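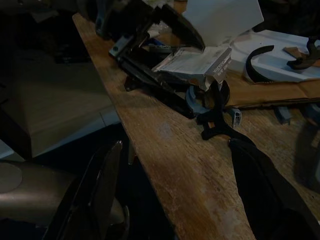 Abb. 1: Werkbank mit ungeordneten Kleinteilen

Oltatura, Grundkurs Arbeitsplatzordnung, Stand 16. Sep. 2020

Gebrauchsspuren im Holz bleiben unbearbeitet. Erfasst werden nur lose Teile, getrennt nach Kunststoff, Metall, Gummi und Papier. Kartonunterlagen gelten als Träger und erhalten keine eigene Nummer.

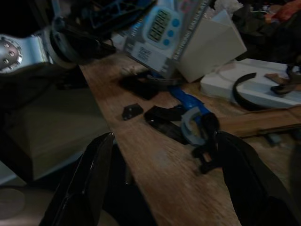 Verpackte Ware bildet eine eigene Gruppe. Ein Timer im Blister wird nicht den losen Kunststoffteilen zugeschlagen, auch wenn er unmittelbar daneben liegt. Im Schema Naltach beginnt diese Gruppe bei Nummer 575.

Maßgeblich ist der Aufdruck, nicht die Form der Packung.

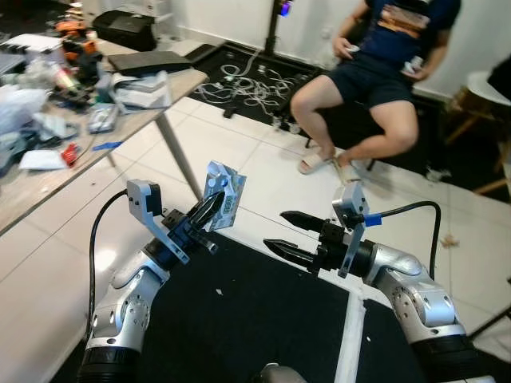
Jayawardena wendet ein, der Aufdruck allein reiche nicht aus, bei Mischposten müsse zusätzlich der Strichcode aufgenommen werden. Der Einwand ist in Blatt 137 berücksichtigt.

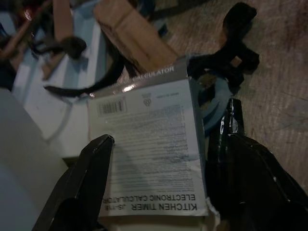 Bei mehreren Bezeichnungen auf einer Packung, etwa KITCHEN TIMER und CALCULATOR, wird die mit Typnummer eingetragen, hier JS-118. Kleindruck wird nicht übertragen. Abgabe der Liste im Format Eleta, Feld 1 bis 5.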